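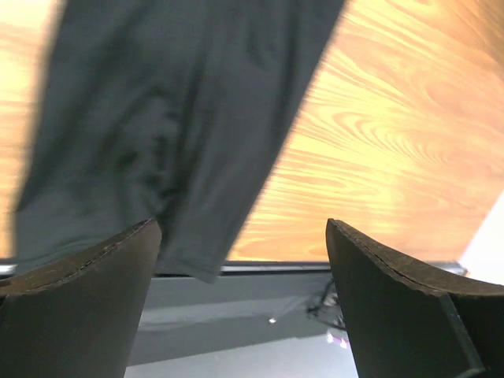
Ametepe

News > Research > Robotics
2 min read

BIRKSIDE, November. Researchers at the Birkside laboratory of Prasia have released the results of a study on how robots learn to handle clothing. The method, named Closow, teaches a two-fingered gripper to choose a grasp point on a garment while the fabric is still moving.

Cloth remains a difficult material for automated systems. A garment changes shape each time it is lifted, and dark fabric offers few visual features for a camera to follow. Most existing approaches wait for the material to settle before planning the next grasp. Closow uses views from a camera at the wrist and updates its plan as the folds shift.

The research team trained the system on 2394 recorded grasps and then evaluated it in 600 further trials at a wooden table.

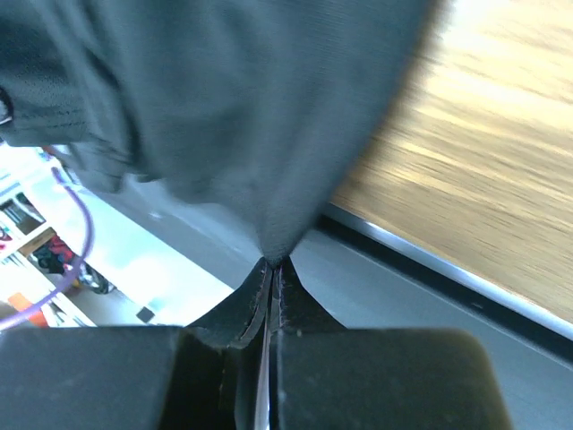
The trials covered 21 garments, 7 of them dark in color. Particular attention was given to grasps near hems and seams, where a small error in position can cause the fingers to close on a single layer or miss the cloth entirely. Closow completed more grasps on the first attempt than the laboratory's earlier method, with the largest improvement on dark garments. Performance was weaker on very thin fabrics, and the team will address this in the next phase of work.

The full report, including a list of failed grasps and their causes, is available from the Prasia press office on request. Prasia will make the trial recordings available to academic groups later in the year.

This site uses cookies to improve your experience. Accept | Manage preferences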